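Members' visit to the Denora workshop, Drillusville

Members toured the Denora automation workshop in Drillusville on 14/02/2026. Kristýna Vrabec led the visit and Norbert Jurčo ran the demonstration, which covered how manipulation data is recorded with hand-held grippers before any of it goes near an arm.

The hand-held unit has two jaws operated by the person carrying it. Marker cubes are fixed to the body so that its position and orientation can be recovered from video. Jaw opening is logged separately and matched to the pose track afterwards. Norbert spent some time on calibration - the offset between cube and jaw tip has to be measured again whenever a cube is removed, and an error of a few millimetres there carries through every recording made that day.

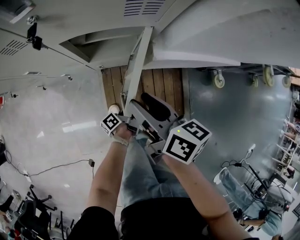

Recordings are kept short. The operator starts from a neutral hold, carries out one task and returns to the hold. Takes in which the markers are hidden for too long are discarded at the first check. The current set, named Hutapea after the street the workshop used to be on, stands at 3000 accepted takes across 43 tasks. Vendula Kollár handles the labelling and said that door and latch tasks have the highest rejection rate, mainly from the wrist turning the cubes out of view.

The second half of the visit dealt with playback on Kuva, the workshop's bench arm. Motion is retimed to suit the joint limits, so a quick movement of the hand comes out noticeably slower. Members asked about contact force. It is not recorded at present, and Norbert regards this as the main gap in the method.

A return visit is planned for August, with places limited by floor space. Names to Bohumila Čierny, please. Closed shoes are required.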